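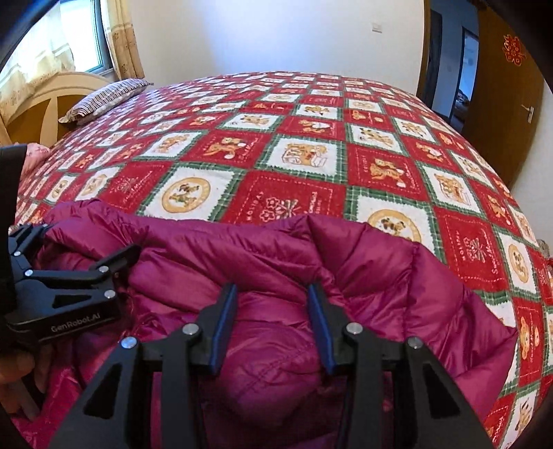

Home › Closets & Laundry › Ask the neighbors

How do you fold a puffer jacket so it stays folded?

Siv Lindqvist
OK, I give up. I'm finally putting the winter things away and my magenta down jacket is beating me. I lay it on the bed, fold it in half, and by the time I've found the storage bag it has puffed itself right back up! I have 14 inches of shelf and four coats to fit on it, so hanging isn't an option (the rod is full of my husband's shirts). It has a hood too, and I never know where that's supposed to go. Do I zip it first or leave it open?
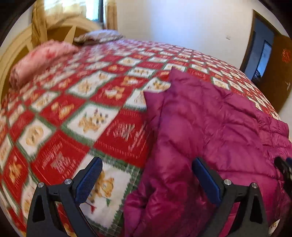
I've tried rolling it from the bottom and I end up with a fat lopsided sausage — and it leaks out one end. Help!

Share | Print | E-mail | 3 comments

Gunvor Skjelbred
Zip it all the way up, that's what made the difference for me. Spread it flat with the front facing up and tuck the hood behind the collar. Smooth from the hem toward the collar with your forearms, slowly, so the air has somewhere to go.
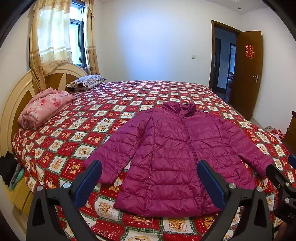
Then bring both sleeves in across the front, fold the sides to the middle, and roll from the hem up. Kneel on it if you have to, I do. I put a wide elastic around mine and it has held since November. Don't squash it too hard if it's staying in there for over 2 years, though, my old one never got its fluff back.

Tiina Partanen
I just stuff mine in a pillowcase. Looks awful, fits fine.

Birger Forsberg
What Gunvor said, but wash it first!! Mine went away with gravy on the cuff.

Was this helpful? Yes (14) No (2)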